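3.2 Rangement des objets de table

Le meuble retenu est une petite armoire en bois clair. Son tiroir, ouvert, peut recevoir une brique de boisson placée debout. 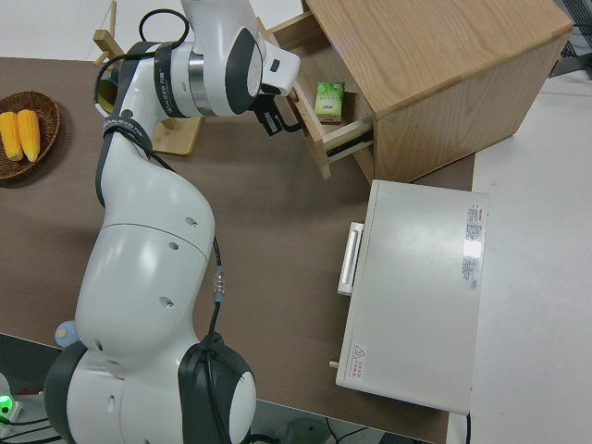 Nous avons codé chaque emplacement selon la grille Povow, qui distingue l'objet posé, l'objet suspendu et l'objet calé.
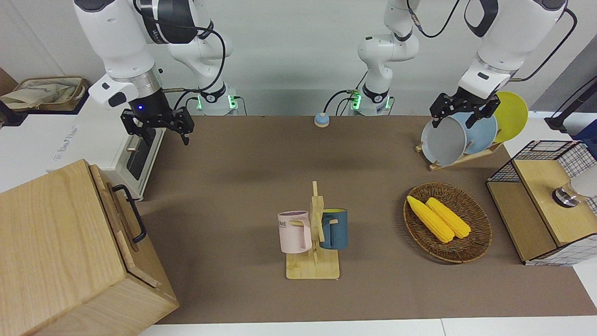
Figure 2. Égouttoir à assiettes et porte-tasses en bois.

La vaisselle est calée ou suspendue – la nourriture, elle, reste posée, comme les deux épis de maïs dans leur panier tressé.

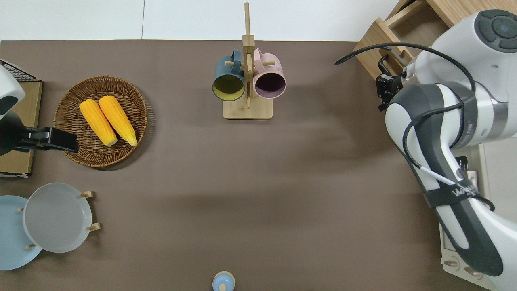
Cette différence est reprise dans la section 8.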